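2 min read

Plurutis takes senior mare title at Laltico

The nine-year-old gray mare Plurutis won the senior mare championship at the Laltico Arabian Show in September, finishing ahead of 20 other entries in the final class of the evening.

Plurutis, bred and shown by the Kwiatkowski stud, had placed second at Laltico the year before. She led after the first round and kept her place when the judges called the top horses back for a second look at 7 p.m. The reserve title went to Amia, a bay mare making her first start at senior level.

The show drew 341 horses across all classes, the largest entry since it moved to the covered arena. Organizers added a second warm-up ring and pushed the start of the yearling classes to the afternoon.

Handler Witold Wilczyńska said the mare would now rest until spring - she is expected to be bred before any return to the ring. 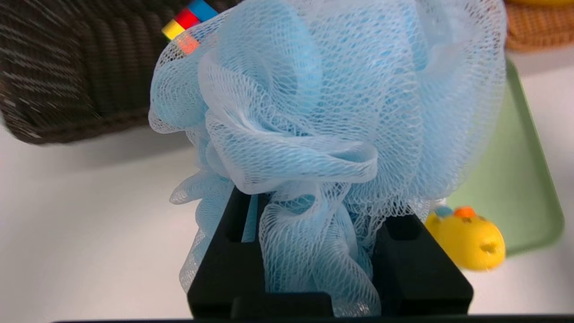 Lucyna Górecki said she would have placed Amia first on movement, but had no quarrel with the scores for type and head. The gap between the two mares was small, she added, and she hoped to see them meet again.

Judging sheets for all classes can be picked up at the show office.

Related
Yearling colts: full results
Entry rules for next season
Stud farms open their gates to visitors

Contact | Copyright, all rights reserved | Back to top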